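Wrapping Awkward Shapes: Report on Our Packing Project
Delwyn Sheehan, Packaging Studio, Ormsby building

1. What we set out to do

The brief asked us to design a mailing insert for an object that does not want to be mailed. Most groups picked a mug. We picked something with a waist, and have had since December to think about that decision.

Our working rules were simple. The insert had to be cut from one sheet of card, fold up in under 36 seconds, and keep a printed surface free of scuffs on the trip from Ormsby to the Clirkham campus.

2. The object

Tapered things slide. A sleeve that is snug at the wide end rattles at the narrow one, and a sleeve cut for the narrow end never gets over the shoulders. Ours also flares out again low down, so the sleeve has to open up twice. The finish is glossy, with a cartoon graphic in thick black outlines and flat color, and on a grey band or a big cream shape any scratch would be the first thing a customer noticed. 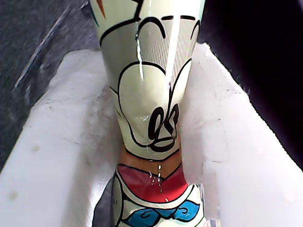 3. First insert

Version one was a plain tube with tabs. It passed the folding test and failed every other test we had written, including two we had considered a formality. The tabs pressed on the print, and the tube drifted toward the wide end whenever the box was tilted.

4. Second insert

Version two has a collar that closes at the waist. We sent 20 boxes to Clirkham, and 2 came back with rubbed corners on the outside and clean inserts. The fold takes 31 seconds if you have done it before, and over two minutes if you are our tutor.

We would still like to try a softer card for the collar.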